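Snack box, sorted on the bed

Posted Tuesday, February 1, 2022 by Nayara Moura
Filed under: Storage, Kitchen overflow

Quick one today, no time. Snack drawer has beaten me again. Biscuits, crackers, little foil packets from the bottom of every bag I own. So – one cardboard box, one bed, kettle on.

Why the bed? Flat, clean, right height for your back. Kitchen table always has post on it.

What you need
One box, flaps cut off or tucked in. They get in the way of your hands.
A marker.
A couple of small bags for the wrappers and for anything past its date.

How I do it
Tip the lot out in front of the box, not next to it. Less reaching.
Spread everything so nothing hides under anything else. Shiny packets especialy – they slide under each other.
Read the dates. Anything with less than 2 weeks left goes in a bowl by the kettle and gets eaten first.
Press each packet gently. If it's gone flat and it used to be puffy, the seal has gone. Bin.
Crackers and pastries last, so they end up on top. Learnt that in September, whole box of crumbs.
Heavy things down first, obviously. Bigger bags round the sides, standing up if they will.
Tiny packets go in one corner together or you'll never see them again.

Don't fill to the brim. Leave a hand's width. I once got 4 layers in a Trorach box and the bottom fell out on the stairs.
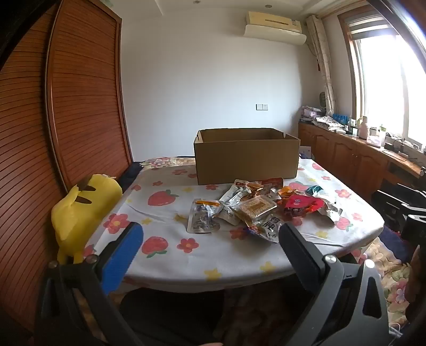
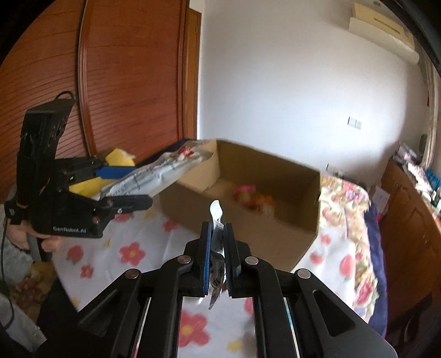 Labels – write on the side, never the top, if the box is going on a shelf. If you can't read the language on a packet, look it up once and put a bit of tape on with what it is. Ayten Güneş does hers by colour, red tape for spicy, blue for sweet. Works well untill you run out of blue.

Keep the box off the floor and away from the radiator. Chocolate goes white and funny, still fine to eat but no one will.

Shake the sheet out after. Out of the window, not over the carpet.

Next time: the spice shelf, and what to do with 7 half jars of paprika. Also lids. So many lids.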